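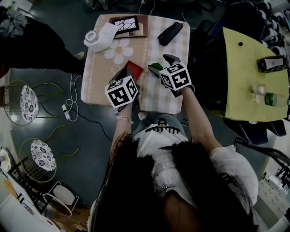 Recipes from the back of the drawer

7/13/24

Jadwiga Ostrowski has been copying out other people's recipes since her grandmother's kitchen in Balline was packed up. She kept the recipes and a cousin took the good saucepans. "I thought I'd got the better deal," she says. "Then I tried to cook from them."

Her grandmother, whom she calls Nana, wrote in a mix of Polish and English and rarely gave an amount. One cake asks for "flour until right". Another has an oven setting that only made sense on an oven that was sold with the house. Jadwiga spent a winter baking that one again and again, and wrote down what she did each time.

"The first ones were flat. I rang my aunt and she said, well, Nana always let it sit. It didn't say that anywhere. She knew it, so why would she write it?"

The project has since grown to 70 recipes from 6 families, most of them from Balline and the farms to the north. She does it in the evenings after work. People bring her exercise books, backs of envelopes, and pages cut from magazines with a different recipe written in the margin. She photographs each one, types it as written, and only then makes a second version that somebody else could cook from.

She is strict about keeping the two versions apart. "If it says a knob of butter, the first copy says a knob of butter. I can put grams in the other one. Once you've tidied the original you can't get it back."

Bogdan Żak, a retired baker, does the testing for the bread and the yeast cakes. He met Jadwiga when she came to ask him about fresh yeast, which several of the older recipes call for and which she could not find at the supermarket. He told her to use half the weight in dried and come back if it failed.

"She came back," he says. "It was the milk, too hot. Everyone does it."

Bogdan has opinions on most of the collection. He thinks there are too many biscuits in it and not enough soup. He also disagrees with Jadwiga over the poppy seed roll, which exists in two versions from the same family. The sisters who supplied them each say theirs is their mother's. Jadwiga wants to print both. Bogdan says one of them has the wrong amount of sugar and he won't say whose.

I asked whether people mind handing the recipes over. Jadwiga says a few do. One man lent her his mother's book on the condition that she leave out the plum dumplings, and she has. Others are pleased to be asked, and she often ends up staying for lunch. "You go for a page and you get the whole story of the stove."

The paper itself is a problem. Grease turns the older sheets see-through, and biro fades faster than pencil. She stores everything flat, away from the window, with plain tissue between the pages. She won't laminate anything. Tape is the worst, she says, and she has learned to leave it alone even when it has gone brown.

The collection will be printed in October by Lis, a small press that mainly does local history. The first run is 50 copies, spiral bound so it lies open on the bench. Each family gets one and the rest will be sold at the Balline library.

The working title was Nikine, a made-up word from her childhood that the family used for anything eaten standing up. Lis wanted something easier to shelve, so it will go on the inside page instead.

Jadwiga is still taking recipes, though anything that comes in now will wait for another book. She would particularly like to hear from anyone with a pickled beetroot that uses caraway. Bogdan would like more soup.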